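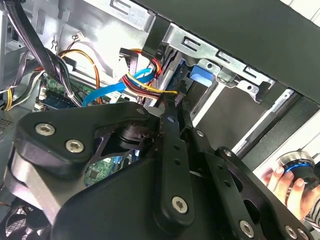
Wrist view, gripper inside the case next to the drive cage.

Lists | Archive | Threads | Search | Subscribe
Reading time: 3 min

List: lalteo-teach
Subject: Re: Hand guiding vs. remote for the PC teardown set
Date: Thu 7 August

On the teardown thread, a list member at Drakport wrote:

> We are about to start recording demonstrations for desktop
> disassembly: unplug the data cable, unplug drive power, release
> the drive, pull it. Two options on the table. One is hand guiding
> with the arm in gravity compensation. The other is the Nendulden
> leader arm, driving the follower from the next bench.
>
> Our worry with remote is contact. The operator can't feel the
> latch. Our worry with hand guiding is that the operator's hand
> ends up in the wrist view in most of the episodes. Has anyone
> trained on both? Also, what recording rate are people using, and
> do you trim the pauses?

We have trained on both, same arm, same task list, same four case models. Numbers first, then the parts that don't fit in a table.

Hand guided: 531 episodes recorded, 500 kept.
Remote: 652 episodes recorded, 500 kept.

The kept counts match on purpose. We stopped each set when it reached 500 usable episodes. Most of the remote rejects were the same fault: the finger closed on a power lead next to the data cable and the operator didn't notice until the lead went tight. In a case where the red, yellow and black wires fan out right beside a blue SATA cable, the wrist view alone gives you very little depth. A second fixed camera, looking down into the case from the fan side, cut that fault sharply. I would not start a remote set without one.

Contact. You are right that the latch is the weak spot for remote. Our leader arm has no force feedback. Operators learned to watch the motor current readout, which works but makes them slow, and the slowness ends up in the data. The policy trained on the remote set hesitates at the latch in the same way the operators did. Hand guided episodes go through the latch in one motion.

Hand in view. This mattered less than we expected for cable work and more than we expected for the drive pull. If the hand is always on the same side during the pull, the policy can use it as a cue, and then at run time the cue is missing. We had that exact failure: the arm reached the cage and sat there. Two things helped:

1. Replay. Record the joint path by hand guiding, reset the case, then play the path back with nobody near the arm and record images only from the replay. You lose episodes when the reset is sloppy. Cables never go back exactly where they were, so check each replay before you keep it.

2. Grip position. Have the operator hold the arm further up, above the wrist, and switch sides between episodes. It is less comfortable and the paths are a little less smooth.

We now replay everything that involves the cage, and leave the cable episodes as recorded.

Rate. Images at 30 Hz, joints at 100 Hz, resampled to 10 for training. Going higher on images bought us nothing except disk use.

Pauses. Trim the start and the end. Leave the middle alone unless the arm has been still for more than two seconds. We tried trimming every pause and the policy began closing the fingers before they had settled on the connector.

One hardware note. Long thin fingers are good for getting between cable bundles, but ours flexed enough at the tip to put the recorded position off by a couple of millimeters under side load. Hand guiding makes that worse, as people tend to push on the wrist while the tip is already touching something. Log the commanded and measured finger opening separately. We only logged one for the first 34 episodes and had to drop them from the Minja comparison.

If the choice were forced, I would take hand guiding with replay for the drive and the latch, and remote for the loose cables — with the second camera. The two sets mix without trouble as long as the gripper command is on the same scale in both. Check that before training. Ours was inverted in one of them.

I can send the replay script to anyone who wants it. It assumes our joint naming, so expect to edit the top of the file.

--
Lalteo bench group

Contact list owner | © Lalteo | Back to top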